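Can a machine tidy a bedroom yet?

Dec 28, 2022

I spent 11 years fitting conveyors at a bakery in Astthorpe, so people ask me when they can buy something that picks up after the children. My answer is still the same. Machines do very well where everything arrives in the same place, and homes are not like that.

Relu Enache, who I used to work with, now writes practice rooms for a small firm called Pemer. The rooms exist only on a computer, and the software has to put things away in them. He sent me some of his results in November.
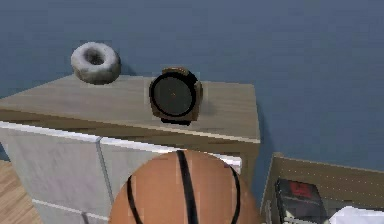

Tidying is mostly a matter of knowing where things belong, and that is where the software is weakest. In 345 tries it picked up the right object nearly every time, then put it somewhere daft. I can see the difficulty. A watch can stay on a dresser, but a donut wants to go to the kitchen, and a basketball needs a different grip from either.

The line at Garnmont packs 32 trays a minute and never has to ask itself that sort of question. It sees trays – nothing else.

Relu thinks folding and sorting will come before general tidying. I would have said loading a dishwasher, but he has tried that too and says cutlery is horrible. He has promised to send me the next lot when it is ready.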